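Plollau - recettes de soupe, version texte

Jeu de données : 313 recettes de soupe recopiées des bulletins paroissiaux de Drunda et de Punstead. 49 d'entre elles sont des soupes au poireau, ce qui en dit long sur la région.

Champs : titre, commune, ingrédients, durée, remarques. Le champ « remarques » contient surtout des reproches adressés à la recette du mois précédent.

Défauts connus : « une bonne louche » n'a pas été convertie. Nous avons essayé, en février - nous n'en parlons plus.

Licence : libre, sauf le bouillon Dudek, dont la famille conserve les droits et le sel.

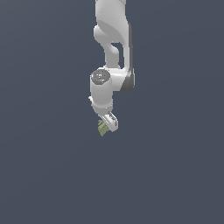
Les quantités sont-elles données par personne ?
Elles valent pour la marmite entière, dont la taille n'est précisée que dans 152 recettes.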